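Tundum (two-arm bench robot)

Tundum is a home-built pair of robot arms, put together in a shared workshop in Darutley by Natália Kratochvíl and Babatunde Iyamu. Work began in March. Total parts cost 1,640 dollars, most of it motors. Controller board is a Seto, second hand.

Design

Both arms hang from above, over a white board. Leaves the bench clear for props. Fingers are dark and tapered, swapped in after the first set slipped on anything round. Usual practice task is kitchen stuff, utensils in a cup mostly. Cables are still routed outside the links, wich Iyamu has called temporary.
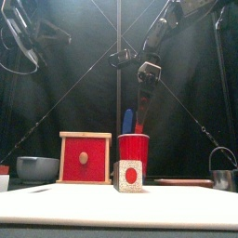

Software

Written by Morenike Wike, 661 lines at first release. Arms are run by hand from a second pair of handles, then played back. Playback drifts after 50 runs or so and the zero has to be set agian. A rewrite called Ekpo was started, not finished.

See also

Hobby robotics
Shared workshop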